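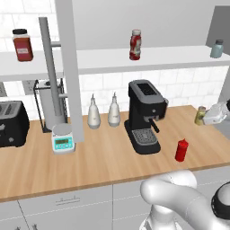

최종 수정: 2021년 1월 12일

빵 굽는 사람을 여럿 만나 봤지만 로레인 해슬럼만큼 호밀 이야기를 신나게 하는 사람은 처음이었다. 약속은 한 시간이었는데 헤어질 때 보니 세 시간 가까이 지나 있었다(녹음기 배터리가 먼저 나갔다!).

해슬럼은 머스트버그에서 작은 빵집 '닌비'를 13년째 꾸려 오고 있다. 시작은 발효종 한 병이었다. "블록섬에 살 때 옆집 할머니가 주셨어요. 그때는 이걸 어디다 쓰는지도 몰랐죠. 밀가루 풀인 줄 알았다니까요." 첫 빵은 벽돌 같았다고 한다. 두 번째도, 세 번째도 마찬가지였다. "여섯 번째쯤 되니까 속이 조금 열리더라고요. 그날 식구들을 다 깨웠어요. 새벽 네 시에요."

호밀은 밀과 성질이 아주 다르다. 글루텐에 기대어 부풀리는 반죽이 아니어서 오래 치대 봐야 손에 들러붙기만 한다. 해슬럼은 처음 배우는 사람에게 손 대신 나무 주걱부터 쥐여 준다. "밀 반죽에 익숙한 분들이 제일 힘들어하세요. 자꾸 매끈하게 만들고 싶어 하거든요. 호밀은 진흙 같아야 맞아요. 진흙이 예뻐 보이기 시작하면 다 배운 거예요."

그가 가장 아끼는 빵은 캐러웨이를 넣은 통호밀빵이다. 무게는 한 덩이에 1킬로그램이 조금 넘고, 오븐 바닥 온도를 높게 잡았다가 천천히 내리면서 굽는다. 굽고 나서는 꼬박 하루를 천에 싸 둔다. 갓 나온 빵을 바로 썰어 달라는 손님에게는 어떻게 하느냐고 물었더니 웃음부터 터뜨렸다. "안 팔아요. 내일 오시라고 해요. 속이 아직 끈적해서 칼에 다 묻어나거든요. 사흘째가 제일 맛있고, 닷새째에는 버터랑 청어를 올려서 드셔야 해요. 청어가 없으면 삶은 달걀도 좋고요!"

향신료 이야기로 넘어가자 목소리가 더 커졌다. 고수 씨는 반드시 마른 팬에 볶아서 그날 빻고, 회향은 아주 조금만 쓴다. 당밀을 넣을지 말지를 두고는 동생과 아직도 다툰다고 한다. "동생은 색이 진해야 호밀빵이래요. 저는 색을 내고 싶으면 묵은 빵을 불려서 반죽에 넣으라고 해요. 그쪽이 맛도 훨씬 깊어요."

작년에는 플리디몬트의 제분소와 손을 잡고 토종 호밀을 들여왔다. 한 번에 받은 양이 106킬로그램, 그걸 석 주 만에 다 썼다. 물을 먹는 정도가 자루마다 달라 처음에는 애를 먹었지만, 그 덕에 반죽 일지를 다시 쓰게 됐다며 공책을 펼쳐 보여 주었다. 물 온도, 날씨, 그날 들은 음악까지 빼곡했다.

2월부터는 저녁 수업도 연다. 정원은 18명이고 발효종은 한 사람씩 나눠 준다. 집에 가져간 발효종을 죽이면 어떡하느냐는 질문에는 고개를 저었다. "웬만해선 안 죽어요. 냉장고 구석에서 한 달을 잊고 있었어도 윗물 따라 내고 호밀가루 한 숟갈 주면 대개 다시 올라와요. 곰팡이가 피었으면 그건 버리시고, 저한테 다시 받으러 오세요."

돌아오는 길에 나도 통호밀빵 한 덩이를 안고 왔다. 어제 구운 것으로.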